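Do you need drawers on top of your worktop?

I have been suspicious of countertop organisers for years. My view was always that if you have so much stuff on the worktop that the stuff needs its own furniture, the answer is less stuff. Then Brenda Kershaw told me I was being a snob about it, and that hers had changed her mornings, and could I please stop sneering at things I hadn't tried. Fair enough. I've tried it.

The usual pitch goes like this. You lose a strip of worktop at the back, which you weren't using anyway, and you gain a drawer and a shelf. The first half of that is rubbish for a start. I was using the back of my worktop. It's where the chopping board lived, leaning against the wall and out of everyone's way. Now the board lies flat in front of the drawers, on the diagonal, and I shift it every time I want to do anything else.

I will give it the shelf. Canisters up there, a little tray for packets, all at eye level when I'm half asleep. The drawer is where my doubts come in. Everyone online fills theirs with rows of tea bags or labelled spice jars. I was going to do that too. I looked at a set of dividers from Nalum and another from Hamel, and they'd have cost nearly as much as a decent saucepan, so I didn't. What goes in the drawer at our house is crisps.
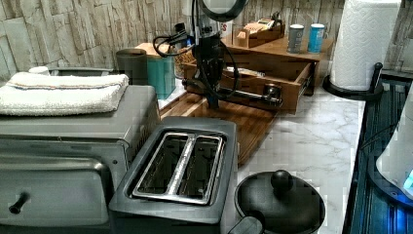
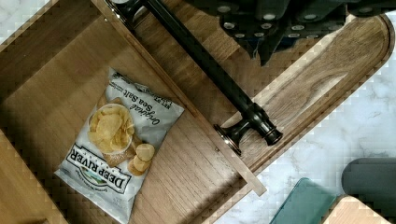 What a week of it taught me

Crisps are a daft thing to keep in a drawer that size. One bag and you've more or less spent it. On the other hand, they don't get crushed under the tins any more, and I've stopped finding half a bag behind the flour. My husband says this is a triumph. He also eats more crisps now, so I'd question his independence.

The handle is good. A long dark bar, easy to get hold of with floury hands, and I like it against the wood more than I expected to. I'm less keen on having a drawer that opens over the very bit of worktop where I want to put things down.

It has done nothing at all about the real problem, namely the appliances. The toaster oven and the toaster are still jostling for the same corner, and the top of the oven has become a shelf for a folded towel. (I do move it before the oven goes on, before anyone writes in.) No amount of honey-coloured wood is going to fix owning two things that make toast.

Brenda came round on Sunday, opened the drawer, and said I was using it wrong. She may be right. I'm giving it until March, and then either the toaster goes or the drawers do.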